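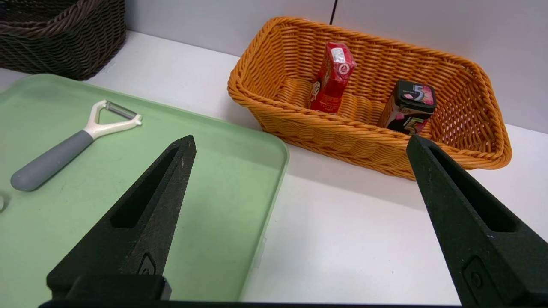 4.3 Recording a demonstration by hand

Hand guiding is the quickest way to teach the Lamness arm a short pick-and-place task. You hold the arm behind the wrist, move it through the task once, and the controller stores the path together with the wrist camera video. Before you start, check the wrist view on the pendant. Both fingertips should be visible, and so should the object to be picked and the place where it will go. With a peeler lying on a green tray and an orange basket standing to the right of it, for instance, the handle, the tray rim and the open top of the basket all need to be in view at the start pose.

Before you begin

Complete the payload check in section 4.1. Clear the area behind the arm so you can walk with it. Set the speed limit on the pendant to 200 mm per second or lower.

Steps

1. Press TEACH on the pendant. The ring light turns blue and the joints go slack.

2. Hold the arm with one hand behind the wrist. Keep your other hand near the finger button.

3. Move the arm to the start pose and press MARK. Wait for the tone.

4. Guide the gripper down over the object with the fingers open. Stop when the tips are on either side of the part you want to grip.

5. Press the finger button to close. Hold still until the force reading settles.

6. Lift straight up, then move sideways. Clear the rim of any tray or basket before you change direction.

7. Lower the object, open the fingers, and back away along the same line you came in on.

8. Press MARK again, then SAVE. Type a task name of up to 20 characters.

9. Repeat steps 3 to 8 until you have at least 5 recordings. Move the object a little each time.

CAUTION: The arm can drift downward when the joints are slack and the payload setting is wrong. If it sinks in your hand, press STOP and go back to section 4.1.

CAUTION: Keep your fingers away from the gap between the gripper fingers while closing.

Note: Pauses longer than 9 seconds are trimmed from the saved path. To keep a pause, add a WAIT marker in the editor.

Note: Glossy packaging and metal blades can reflect the overhead light. If the wrist view shows glare over the object, turn the light down before recording.

Related sections
4.1 Setting the payload
4.4 Recording with the Porow remote handle
4.5 Trimming and joining recordings
6.2 Cleaning the wrist camera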